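Ok the mug thread is happening. Dec 12, 2022, the great break room mug sort, and I am way too excited about it!

Some background for anyone new here: we've been at the Paju building since spring and the cupboard over the sink had turned into a mug avalanche. Usa Nilsuwan finally said let's put them out on a table and look at them properly. YES. Finally.

First pass is on the butcher-block table and I love how they look against that wood. So much color! I'd forgotten we had half of these - they live behind the boring white ones all year.
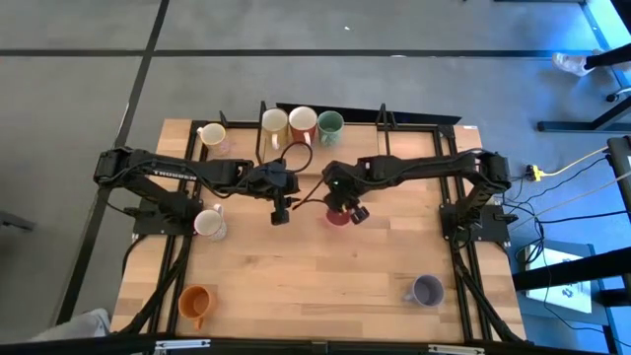

Mustard, dark red and green along the back, orange down in front. First batch out of the cupboard.

Can we talk about the mustard one? Cream on the inside, pale handle. It's the exact yellow of my grandmother's kitchen in Ernden and I have already asked if I can claim it.

Also very into the pale one with the yellow inside. A surprise color when you look down into your coffee! More mugs should do this.

Jaanus Kütt is team orange, because the inside is a darker orange than the outside. Orange on orange. Hard to argue with him.

And the white patterned one with the pink rim is going on the front hook, I don't care who votes against it.

Plan for the rest of December: 20 hooks under the shelf, bright ones up front, anything chipped becomes a pen holder. Aivar Dzene is bringing the drill.

Reply with your favorite work mug, photos please. I will look at every single one!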